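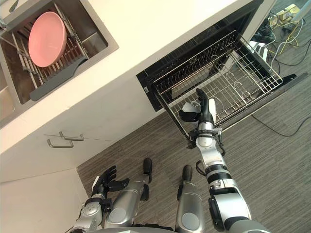 September, early evening

New kitchen, day one of really using it, and I'm so happy with the pull-out rack! It glides out under the cream counter and all those little tines are just waiting for plates. Jussara came for soup and we talked for nearly 30 minutes about where bowls should go (she's a top-rack person, I'm not). I love the steel sink too, and having a drying rack sit right in it for the pink dish. 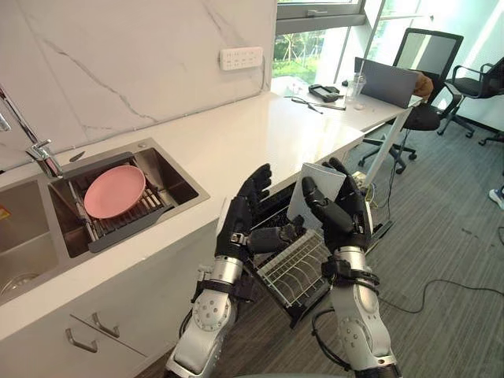 Later, 10:05 pm

Soup pot soaking. Ishbel wants the recipe, must copy it out tomorrow!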